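Shuttlecocks, and what they did to our success rate

Readers of the March issue may remember that we promised a result by the autumn. We have one. It is a respectable result, and it was held up for most of the summer by a piece of sports equipment.

The question was whether a robot arm could learn to pick up awkward small objects by watching demonstrations made with a hand-held gripper, with no arm in the room while they were being recorded. A person squeezes the gripper, a camera mounted on it records what the fingers are doing, and the arm is later expected to make sense of it all. Hedvika Lukáč spent the spring on things with sensible shapes: blocks, tins, a stapler. The policy trained on these, which we call Dalley, managed them well enough that Branislav Štefanec suggested trying something with a soft end and a hard end. He has since been asked to suggest fewer things.

A shuttlecock on its side is a cone with a ball on the end. Close the fingers on the skirt and it gives. Close them on the cork and it holds, provided they meet the cork squarely. If they don't, the whole thing swings round like a compass needle and ends up pointing somewhere new. Dalley had learned to aim for the middle of whatever it saw, and the middle of a shuttlecock is mostly air.
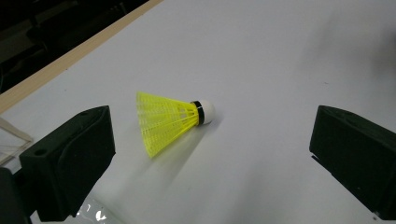 Manipulation and Learning Group – Department of Engineering

The cork faces one finger and the skirt opens towards the other, so a straight squeeze from this position presses on both ends at once. Our demonstrators would turn the wrist before closing, usually without noticing they had done it. When we asked them to describe how they picked up a shuttlecock, not one of them mentioned turning anything.

That gave Hedvika her method. The old training treated every moment of a demonstration as equally interesting, including the long dull stretch in which the gripper travels across the table. The new version, Cluvik, gives extra weight to the short stretch just before contact, where the wrist turns and the fingers slow down. Nothing else was changed. We used the same 661 demonstrations and the same arm, and we ran 400 test grasps with each policy, the starting angle picked at random.

Dalley lifted the shuttlecock on nearly half of its attempts. Cluvik managed 88 per cent. Most of its remaining failures came with the cork pointing straight back at the arm, a pose our demonstrators seem to have found annoying and quietly avoided. Branislav is recording more of those, by way of penance.

We don't yet know how far this carries over. Cluvik was slightly worse than Dalley on the stapler – a small drop, but it showed up both times we ran the test – and we would like to understand that before making any grand claims. Paintbrushes and teaspoons are next.

The write-up is with the other authors for comments. Anyone who wants to read the draft can ask Hedvika for a copy.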